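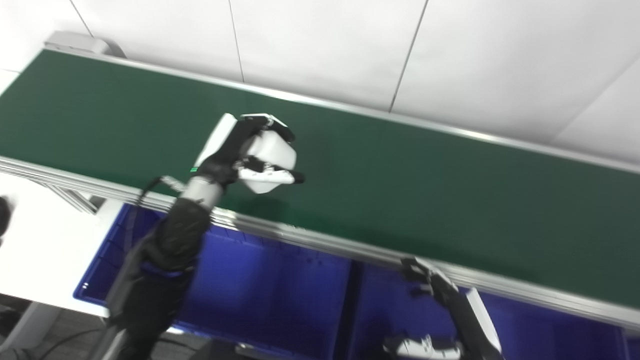
Figure 2. Green belt conveyor at the sorting station, with aluminum side rails and the white panel wall behind.

Home | Issues | Articles | For Authors | Contact
Shares 3 | Comments 2

3. The sorting station

3.1 Layout and materials

The sorting station was set up in the east room of the Otness packing hall and was kept in the same position throughout the study. Its main element is a flat belt conveyor, shown in Figure 2. The belt surface is dark green and matte. A silver aluminum rail runs along the far side, and a thicker aluminum profile with grooved channels forms the near side. The grooves are of practical interest for this study: they accept sliding nuts, so that trays, label holders and stops can be fastened along the side of the conveyor and moved without drilling. The accessories used in the second phase of the study were all mounted in this way.

The belt was supplied by Zidito under the hall's regular maintenance contract. It is of the kind already in use in the two neighboring rooms, and the crew needed no introduction to it. The rail on the far side ends at a gray housing. The housing was treated as a fixed point for all positions given in this paper; a position described as "upstream" is one nearer to it.

The wall behind the conveyor is made of large white panels separated by thin dark vertical seams. This wall was in place before the study and was left unchanged. It is mentioned here for two reasons. First, it is the background against which the crew sees any item that stands higher than the rail. Second, it returns a good deal of light onto the belt, and the tone of the green surface varies slightly along its length as a result. Bright reflections also occur on the near-side profile. Several members of the crew raised the matter of these reflections during the first week, and their remarks are taken up in Section 3.4.

3.2 Goods

The goods sorted during the study were household items returned to the Smadi store: boxed glassware, folded textiles, small kitchen tools in paper sleeves, and a mixed group that the store's own records call "loose." A total of 1710 items passed over the belt. They were placed on it by hand at the upstream end and taken off by hand at the packing table, where they were wrapped and put in cartons for return to the shelves.

No item was excluded on account of its size. Items were excluded only if the outer wrapping was torn in such a way that the contents could fall out; these were set aside in a tray beneath the packing table and entered on a separate sheet. The sheet was kept by Hala Yammine and checked against the store's return slips at the end of each session.

The mixed group caused the greatest difficulty. It contained objects that would not lie still on a flat surface, such as rolling pins and round tins, and others that lay so flat that they were hard to pick up. The crew had earlier worked out a habit of placing such objects on a folded cloth. We allowed this habit to continue. To forbid it would have meant studying a station that no one in the hall would have recognized as their own.

3.3 Procedure

Each session began with a clear belt. The surface was wiped along its full length with a damp cloth, then dried, and the rails were wiped in the same manner. The person at the upstream end then placed the first item and called out its group. The person at the packing table repeated the call. This double call was dropped in the second phase, when colored cards were fastened to the near-side profile and served the same purpose without speech.

Items were spaced by eye. We considered printing marks on the belt and decided against it. Savita Kushwaha, who had supervised packing in the hall before joining the project, advised that marks on a green surface wear unevenly and that a half-worn mark misleads more than a missing one. Her advice agreed with the condition of an older belt in the adjoining room, where the printed marks could be read at one end and not at the other.

A session ended when 200 items had been packed or when the crew asked to stop. The second case occurred three times, twice for reasons unconnected with the station. On the third occasion the supply of wrapping paper had run out. The remaining items were left in their crates overnight and formed the opening part of the following session.

Phase one ran through August. Phase two followed after the accessories had been fitted, and the last session sheet is dated 12/22/19.

3.4 Visibility of items on the belt

The color of the belt was not chosen for the study, and it turned out to matter more than we had expected. White paper sleeves and boxed glassware were found quickly by the person at the packing table. Dark textiles were not. Navy and forest green cloths in particular were twice carried to the end of the belt before being noticed, and on one occasion a folded table runner was picked up together with the box lying beside it and packed in the same carton.

Three measures were discussed with the crew. The first was a lighter belt. It was rejected by the hall on grounds of cost and cleaning. The second was a white tray beneath each dark textile, and this was tried for two sessions. The trays made the cloths easy to see, but they had to be carried back to the upstream end by hand, and the crew considered the walking a poor use of time. The third measure was to fold a strip of the white wrapping paper around each dark item before it was placed. This was adopted. It added a step at the start of the belt and removed one at the end, as the strip could stay on the item and become part of its wrapping.

The reflections on the near-side profile were a smaller problem, though a more persistent one. They did not hide any goods. The complaint was of tired eyes late in the session — chiefly from those who stood facing the wall. Zaid Mansour proposed covering the upper face of the profile with gray cloth tape, leaving the grooves open. The tape was applied before phase two and renewed once. Complaints became fewer, but the seating had been changed in the same week, and we do not claim to be able to separate the two effects.

3.5 Use of the side rails

It had been assumed in planning that the rails would serve only to keep goods on the belt. In practice the near rail was used in several other ways. Members of the crew rested a hand on it while waiting, leaned the edge of a carton against it while folding the flaps, and laid pens and tape on its upper face. Pens laid there tended to find their way onto the belt. A shallow tray was therefore fastened in the outer groove, next to the packing table, and was in constant use from the first day.

The far rail was hardly touched. Items that came to rest against it were the ones most often left until last, and the crew described them as "on the wall side," although the wall itself stands beyond the rail. Samer Sleiman and Abenezer Kahsay report a similar pattern in their earlier work on the Flilolo packing rooms, where goods on the far side of a table were handled later even when they had arrived first. We asked the upstream position to place items nearer to the packer's side of the belt. The instruction was followed well for boxed goods and less well for textiles, which are wider when folded and were often centered out of habit.

The results for each group of goods, with and without the paper strip, are given in Section 4.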